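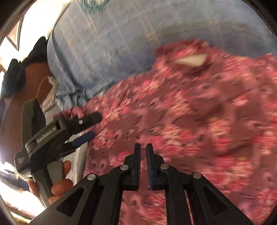 Laundry thread, part 2. Did the floral stuff this afternoon, the pink and red prints.

Small flowers and paisley hide creases well, so I fold these first and save the plain sheets for when I'm awake.

Find two corners, pull the edge straight, then fold. If the edge is bunched up, the whole stack leans.

Zdislava Skála asked what I wash them in. Cold water, 800 spin, 20 minutes on the short cycle. No softener.

The Nestano shelf holds the folded ones. It's 78 cm wide and already too full, so two old covers are going in the donation bag.

Still looking for the other pillowcase. Checked inside the duvet cover. Not there.

Socks tomorrow.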